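Ticket: Duplicate directory listings and a renewal charge we didn't expect
Product: Rindari Local Listings
Status: Solved
Opened by: Kamlesh Mittal, Hegarty

Hello there, and thanks in advance for reading all of this, I know it's going to be long! We took out a Rindari listing in June for our shop, just the basic one with the address, phone and opening hours. All went fine until we moved to the new phone number. I changed it in the dashboard, the dashboard said Saved, and people searching for us still got the old number. When I looked us up myself I found 2 listings under Hegarty, one with the old number and one with the new, and then an invoice came through Jeden for both of them. I've logged out, cleared the browser, tried it on my phone and tried it on my sister's laptop (she was very patient). Same thing everywhere.

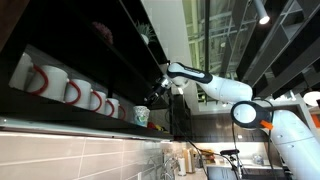
White mugs with red handles, on the shelf

What I'd like is one listing, the right number on it, and the second charge taken off. I don't mind which of the two stays, as long as we keep our reviews. 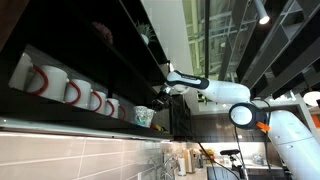 Pallavi Rajput
Listings Support, Rindari

Hi Kamlesh, thank you so much for writing it all out, it saved me a good deal of guessing. I've had a look and you did everything right on your side. The second listing came in through Cerklow, the feed we take business details from. Your old number is still on file there, so when you changed it with us the feed didn't recognize you anymore and made a fresh entry. Could you tell me whether you ever had a Cerklow account, maybe under an older email address?

Kamlesh Mittal, 4:80 was the error number, by the way, in case that helps. And yes! An old account, under the email we had before. I can still get in.
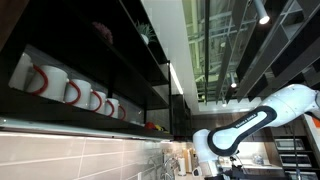 Lovely, then we can merge them. Please change the number in Cerklow first and leave the Rindari dashboard alone until I've written back, or the feed may split them again. Once listings share a name and a street they are like those white mugs with the red handles all in a row, and it's very easy to pick up the wrong one, so I'm going by the listing ID and I'd ask you to do the same. Yours is the one ending in 6.

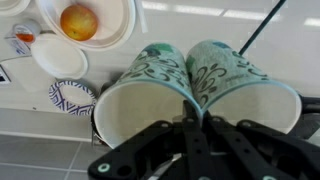
I've also asked billing to cancel the second line on the Jeden invoice. The refund can take 4 working days to show, and it will come back to the same card.

Kamlesh Mittal
Number changed in Cerklow, and the old listing is gone from search. The reviews are all there too, thank you Pallavi! Refund arrived this morning. Happy for you to close this one.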